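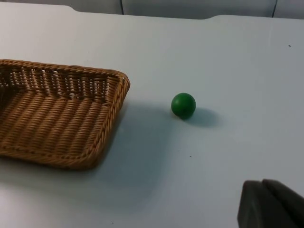 Wicker Baskets and Trays: Frequently Asked Questions

These are the questions we get most often at the shop and by mail. They cover the woven baskets and shallow trays we sell, and most of the answers apply to any wicker you already have at home. Page last updated 9 February 2025.

What is the difference between wicker and rattan?

Wicker is the way a thing is woven. Rattan is one of the plants it can be woven from. A basket can be wicker and rattan at the same time, or wicker and willow, or wicker and paper cord. Our Olto trays and Uleo baskets are rattan. The Kirkon line is willow and has a rougher feel.

Can I use a shallow tray for toys?

Yes, and small toys are what most of our customers use them for. A low side lets a child see what is in the tray and put things back without help. Small balls do well in a tray because the rim stops them from rolling off the table. A little green ball left out on a tabletop will travel as soon as someone bumps the table.

Very small items are another matter. Beads, game pieces and coins can work their way through the sides where the weave is more open. Put those in a cloth pouch or a lidded tin first, and set the tin in the tray.

Why is the floor of my tray woven tighter than the sides?

The floor carries the weight, so the strands are packed close together. The sides only need to hold their shape. An open weave there keeps the tray light and lets air move through, which helps if you keep bread or fruit in it. Small gaps in the sides are normal. A gap in the floor that you can push a finger through is a fault, and we will replace the tray.

How much weight can a tray hold?

The small Olto tray is made for 2 kilograms spread evenly over the floor. Please don't lift a loaded tray by one side of the rim. Put a hand under each end.

Will it scratch my table?

Rattan is smooth, but the underside picks up grit. Wipe it before you set it on a painted or lacquered top. If you slide the tray around a lot, stick a felt pad under each corner. Pads are not included — any hardware store has them.

How do I clean the braided rim?

The rim collects more dust than any other part because of the grooves between the strands. Use a dry, soft brush. An old toothbrush or a paintbrush works. Follow the diagonal of the braid, and turn the basket as you go. If there is something sticky on it, use a cloth wrung out in warm water with a drop of dish soap, then a second cloth with plain water. Let it air dry away from the radiator.

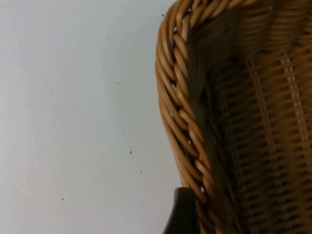 Kirsten Hawthorne wrote to us that she gave up on brushes and uses a hair dryer on the cool setting, held low and pointed along the braid. She does it outdoors, and she says it takes less time than finding the toothbrush. We tried it on a Uleo basket and it works for loose dust. It does nothing for crumbs stuck with jam.

Can I soak a basket or put it in the shower?

A quick rinse is fine for unpainted willow. We don't advise it for glossy rattan. The finish can turn cloudy, and water sits inside the braid for a long time. Never use the dishwasher.

My basket has lost its shape. Can it be fixed?

Usually. Mist the strands lightly with water until they bend a little, press the basket back into shape, and fill it with towels. Leave it until it is fully dry. Rims are harder to correct than sides. If a strand has snapped, trim the end close and put a dot of wood glue under it.

It creaks when I pick it up. Is that a problem?

No. Dry strands rub against each other. It is more common in winter with the heat on, and a light misting quiets it down.

Do you repair baskets?

Zuzana Dvořáček does our repairs. She takes rims, handles and small side breaks, but no floors. The bench is closed through April, and baskets sent in during that month will wait their turn. Please brush the basket out before you bring it.

What if I want to return one?

Unused baskets can come back with the tag on. Color varies between pieces, from pale gold to a darker honey tone, and we can't match a new basket to an old one from a photo. Bring the old one in if you can, and ask for Jarmila Holub at the counter.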